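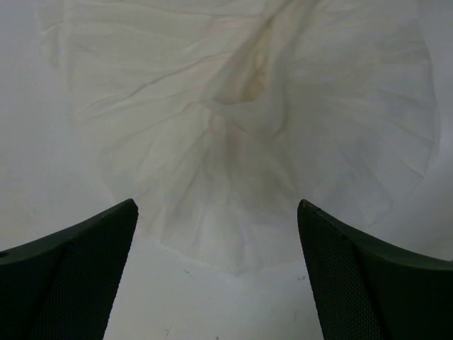

Subject: Re: Fingers slipping on thin cloth
Date: January 22, 2025

Hello everyone, and a happy new year to those I've not yet pestered.

Pak-hei Yip wrote:
> We've had the Drindora cell at Flivthorpe for a while now and
> it has started letting go of thin white cloth halfway through
> a lift. Thicker stuff is fine. Would you turn the force up
> first, or look at the pads?

Pads first, Pak-hei, every time! We had much the same bother at Arlow before Christmas, and I wasted a whole afternoon fiddling with the force setting (I do love a setting) when the mesh on the inner faces was simply clogged with lint. An old toothbrush and a drop of warm soapy water sorted it. Let them dry properly, then run a fingertip along each tip, as a rough edge will snag fine fabric before you ever spot it by eye.

After that, check that the tips meet squarely with nothing between them, and only then try a bunched bit of cloth. We clean at 600 cycles and swap the pads at 2,000, whatever they look like, and write both in the book by the cell.
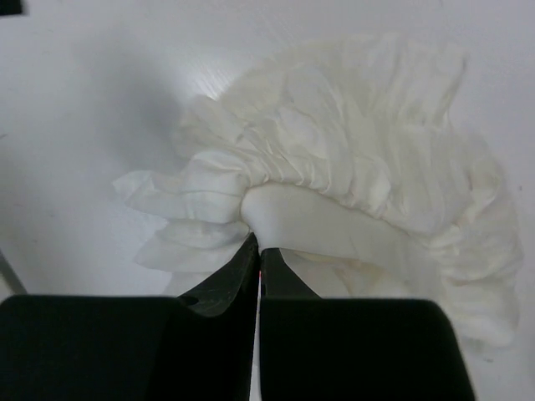 Does the zero need setting again after new pads go on?
Every time, with the fingers closed and empty, and before the first cloth goes down.

Kalinowski still has our spare pads on the shelf, bless them, so shout if you're short and I'll pop a pair in the post. Do let us know how you get on.

Warm wishes from all at Arlow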